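Notebook, Tilwood workroom, December
Muslin wraps, second batch – folding and finish

Started after lunch on the pile for Datitz, 30 pieces of the white crinkle muslin with the little coral flowers, and I will say again how much I like this cloth. It is soft, it forgives a clumsy hand, and it still manages to look cheerful when it has been sitting in a heap all morning.

What it doesn't like is being ironed. Manuela Testa pressed one flat before the break and it lost all its crinkle and came out bigger than its neighbors, so the folded stack leaned like an old fence. We are leaving the iron off for the rest. Shake it, lay it down, lift one corner and let the cloth settle by itself before you fold – pulling at the middle only moves the wrinkles somewhere else.

I've been working on the pale wood desk, the one with the round hole in the top, and keeping to one side of the hole so that a corner doesn't slip down into it (mine did, twice). The top is smooth enough that the muslin slides along nicely and I haven't found a single snag, which I can't say for the old Rinaldi bench.

Corner up, rest of the cloth still to settle: 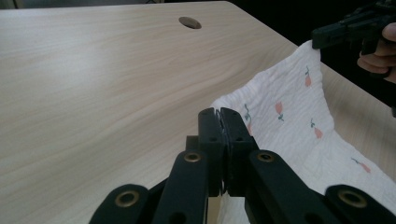
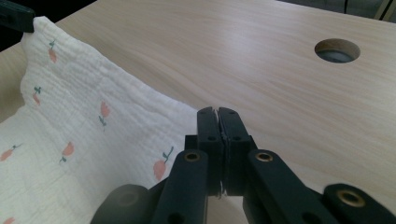 Still to do

Fold the remainder in thirds and then in half, flowers outward. Ask Privier whether the paper bands on order 319 are the narrow ones, as the wide ones hide too much of the print. Put the ironed piece through a rinse and see if the crinkle comes back.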